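From: Jérémie Pichon
To: Dallidik neighbors list
Date: Mon 13 June
Subject: Re: Rental on Rotich Lane

Hi all,

Answering the question from last week, quoted at the bottom.
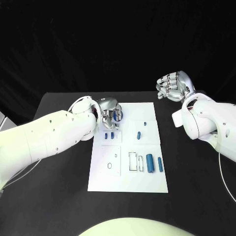
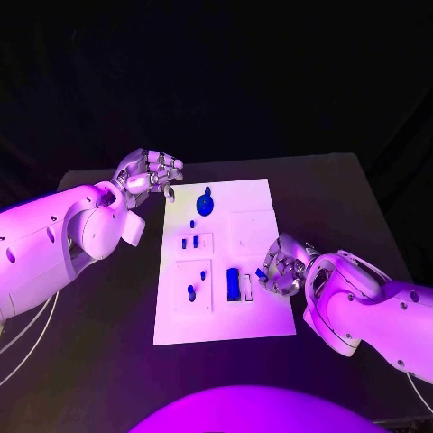
The house at 217 Rotich Lane is still for rent. Stivport took over the management from Gruvon this spring, and the old sign in the yard has the wrong phone number on it. Call the Stivport office and ask for the rental desk.

It has 3 bedrooms and one bath. The lease is for a year, starting in July. The owner will look at a six-month lease, but the rent goes up a little if you go that way. Water and trash are included - gas and electric are not. One cat or small dog is fine with a deposit.

They have had more than 29 calls and only a few finished applications, so send the whole form in with your pay stubs if you want it.

I don't know about the garage. It was rented separately before.

Jérémie

> Does anyone know if the gray house on Rotich is
> taken? My sister is moving here and needs a place
> by July. I called the number on the sign twice and
> it just rings. Also, does the garage come with it?
> Thanks.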